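3.2 Stacking the cups

I'll admit I thought the cups would be the dull part of our kitchen study at Werkura. They weren't! A tall stack of paper cups has a mind of its own, and at the Kurtuluş site we wrote pages about it. 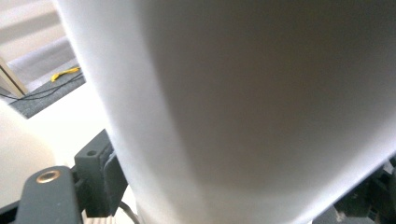
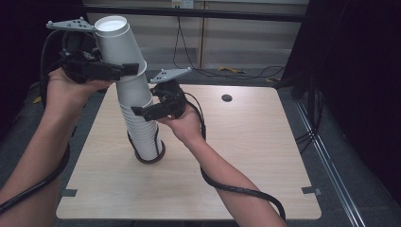
Figure 4. Cup stacking. The second picture has the whole stack, leaning slightly, with its base in the dark brown ring.

3.3 What we noted

We kept notes on 43 stacks, and in eight of them the lean started low down — I'd have bet on the top. The Anau notes say much the same.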